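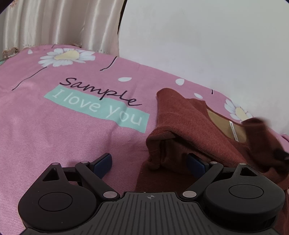 I've had this pink daisy blanket on my bed since May and I'm a bit silly about it! It's the Sima from Kolow, with big white flowers, "I love you" on a mint-green band and the word "Sample" in dark curly letters. Guests always ask me about that one. Mine cost 64 at the Brirstead shop, and Grigore Dobre at the counter threw in a spare pillowcase (thank you, Grigore).

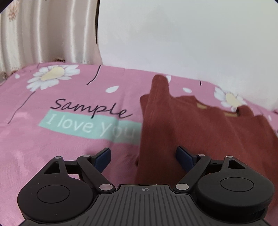

*Page last changed: May*

I do all my folding on it now. My rust-colored knit shows up nicely against the pink, so I can find the sleeves before I've had my coffee – a small thing, but I like it. Deep red and brown look good next to it too.

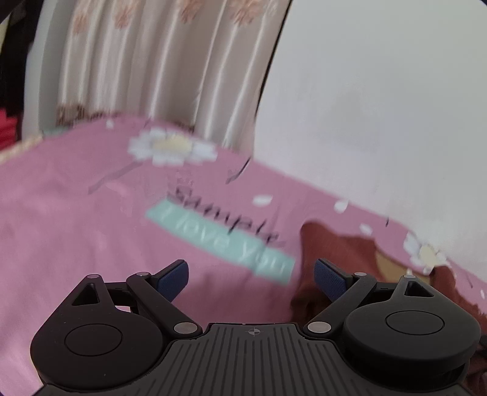 ## Washing and sizes

Mine has been through the machine 5 times on cool and the print is as bright as ever. I skip the dryer and hang it over the door overnight. It comes in two sizes, and I'd go for the bigger one if you like to tuck it in
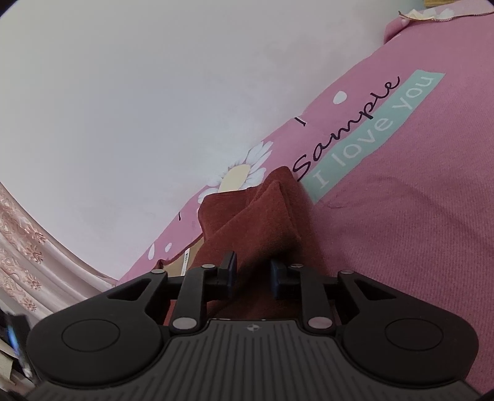
or if you share the bed with someone who steals the covers. Ask for item 477 at the counter, they'll know it.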